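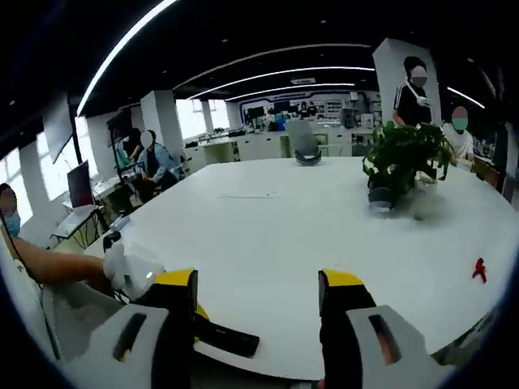
My controller stick started drifting again in July, right in the middle of a boss fight I'd been stuck on for 21 tries, so I finally sat down and wrote out what I do to keep my game stuff going. Most of it costs nothing.

Start with the sticks. Turn the controller off, pull the rubber edge back gently with a fingernail and give it a few short puffs of canned air while you roll the stick in circles. If it still drifts, put one drop of isopropyl alcohol on a cotton swab, run it around the base and leave the thing alone for an hour. I used to skip the waiting part and then wonder why my guy kept walking into walls!

Sticky buttons are nearly always soda. A barely damp cloth first, then a wooden toothpick around the seam. No metal pins, please -- I scratched a perfectly good Dadeo pad that way and I still look at the mark every time I play.

Dust is the other big one. I vacuum the shelf before I touch the console (do it the other way and you just blow everything back in), then go over the vents with a soft paintbrush. Hold the fan still with a toothpick if you can reach it. My old Clukia used to sound like a hair dryer by 9 at night, and a brush-out every couple of months quieted it right down.

Cables! I wrap mine in loose loops and fasten them with strips cut from a roll of garden Velcro, 8 bucks and I've been using the same roll for ages. Tight wrapping around the charger brick is what kills the wire at the plug end. Write the name of the gadget on a bit of masking tape at both ends.

For discs, wipe straight out from the center to the edge with a glasses cloth, never in circles. Tharindu Gamage wrote in to say he stores his loose ones in a photo album with the stiff pages, and I tried it -- works great for cartridges too if you get the pages with small pockets.

One more for handheld people: if yours is going in a drawer for a while, charge it to around half first, and check on it every few months. Next time I'll get into headset ear pads, and which glue I used on mine.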